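Saying no to the loud one: a chat with Yu-na Jin

Caught Yu-na Jin between sessions on a Thursday, tea going cold, phone buzzing. She runs the Getting On With People evenings at the Hutden rooms in Grollbridge. Used to be in lettings. Eleven years of shouting tenants and shoutier landlords, she says, and then she'd had enough.

Her thing now is guilt. Specifically, the guilt that comes after you turn somebody down.

"People come in thinking they've got a difficult sister or a difficult boss," she says. "And yes, fine, maybe they have. But most of the evening goes on what happens in the car afterwards. You've said no. You've driven off. Now you're composing an apology at the lights."

She does it too, by the way. Rang her aunt back three times last May over a lunch she didn't want to go to. Went to the lunch. "It was a bad lunch," she says. 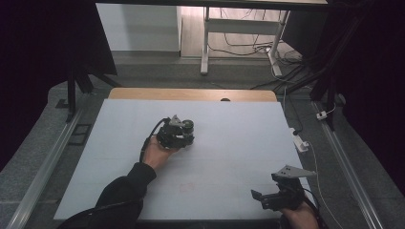 The two-line rule

So what does she teach? Not much, she reckons. Two lines. One to say no, one to say something kind. Then stop talking.

"The third line is where it goes wrong. Third line is always an excuse, and an excuse is something the other person can fix. You say you've got no car, they say they'll pick you up. Now what?"

I tried it on her. Asked if she'd come and speak at my mum's group in Pollance, for free, on a Sunday. "I can't do that one. I hope it goes really well." Then she just looked at me. Horrible. I very nearly apologised for asking.

She laughed at that. Said the silence is the bit people practise most, in pairs, 60 seconds at a time, and grown adults can't do it. They start talking about the parking.

The oldest person she's had through the door was 82. Came on her own, sat by the radiator, said nothing until the tea break and then announced she had never once refused to have Christmas at hers. Not once since she married.

"I asked what she'd like to do instead and she hadn't got an answer ready. She'd never got that far. So that was her homework, forget saying no to anyone, just go home and work out what you'd want."
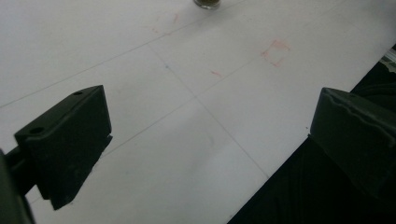
And did she? Yu-na doesn't know. The woman didn't come to the next one, which could mean anything. She'd like to think it went well but she's carefull about that. She doesn't chase people up.

I asked about the ones who can't be dodged. The parent you live with, the manager who signs your hours off. She went quiet for a bit.

"Smaller noes. You don't start with the big one. You start with, I'll ring you back at seven. And then you ring at seven. They learn you mean what you say, and you learn it aswell."

Does it always work? "No. Some people will sulk whatever you do. Let them have their sulk, it's theirs."

Then her phone went again. Her aunt. She turned it face down and asked if I wanted the last biscuit.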